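Ticket 2052: Blue towels leaving lint and not drying off hands
Opened by: Ewan Cowie
Site: Mulness guest rooms
Status: Open, waiting on supplier
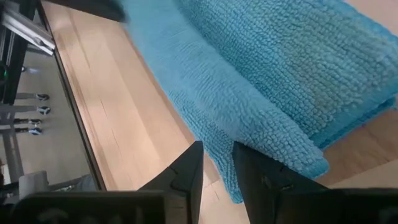

We switched to the Inby hand towels in June. The color is right and the loops are thick, but guests say the towels push water around and leave blue fuzz behind. Same complaint from the Jardine rooms. The old white ones from Ferkard never did this.

Care label says wash at warm, tumble low, no bleach. We have been using liquid detergent plus softener, 8 towels to a load, 60 minutes in the dryer.

Log

Step 1. Checked the dryer filter. Heavy blue lint after one load. Cleaned it and ran a second load. Still heavy.

Step 2. Stopped the softener. Washed one load twice with plain detergent at half the usual dose. Less lint on the second wash. Towels felt rougher.

Step 3. Washed the same load with a cup of white vinegar and no detergent, extra rinse on. Poured water on the table and wiped it with one towel. It picked up most of the water. An untreated towel from the shelf left a wide smear.

Step 4. Repeated step 3 with a mixed load by mistake. One white pillowcase came out light blue. Keep these towels separate.

Step 5. Looked over the hems for pulled loops. Two towels had snags near the corner. Trimmed them with scissors and put them back in use. Do not pull the loops, the row runs.

9/23/20: Supplier replied. They say softener coats the loops and want us to do three washes without it before they will look at a return. They also asked for the batch number. It is on the carton, and the carton went out with the recycling. Asked if the invoice number will do.

Still to do: vinegar wash for the Jardine towels, take the softener off the laundry room shelf, change the wash card on the wall. Leave this ticket open until the invoice question is answered.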